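Firnberg publishes good practice code for recording household tasks with hand-held grippers

TIRKILBRIDGE, June 30, 2018 – Firnberg, which collects training data for household robots, has today published a code of good practice for people who record chores in real homes. It runs to 175 clauses. The first draft had 802, and the company would like it known that the remainder were cut on purpose.

The Firnberg Home Recording Code covers consent, privacy, safe handling of equipment and the treatment of other people's jumpers. It applies to all recording by Firnberg and by its partner Kaewmanee, which runs sessions in and near Paresberg.

The code's central rule is that a home should be recorded as it is lived in. Operators may clear a walkway if someone is likely to fall over something. They may not make the place look like a furniture catalogue. Earlier guidance asked for "representative clutter", a phrase which led one team to bring its own. 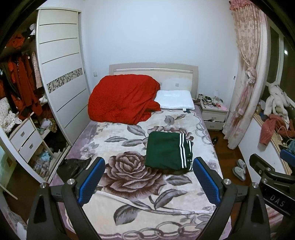
Folding work in a bedroom, with a dark green garment bundled on the bed and a crumpled black one at the edge of the mattress.

Clothing and bedding take up the longest chapter. Operators must ask before handling any garment, must keep gripper pads clean between homes, and must leave folded items where the householder wants them. A fold need not be beautiful. It must be completed at an ordinary pace, and an operator who drops something is to pick it up and carry on. Recordings of mistakes are kept and labelled as such.

On privacy, the code requires that letters, prescriptions, screens and family photographs be put away or covered before recording begins. Householders may stop a session at any point without giving a reason, and may ask for their recordings to be withdrawn up to 100 days afterwards. Consent forms have been shortened to 2 pages, in type that can be read without a window.

Other clauses deal with trailing cables, pets, shoes and tea. Tea is permitted, in another room.

The code takes effect in August. Firnberg and Kaewmanee will hold a briefing for operators in Paresberg before then, and attendance is compulsory for anyone who has ever described a clause as "more of a suggestion".

Copies are free of charge from the Firnberg office in Tirkilbridge, on paper or by email. Comments are welcome, including from those who preferred the longer version.

ENDS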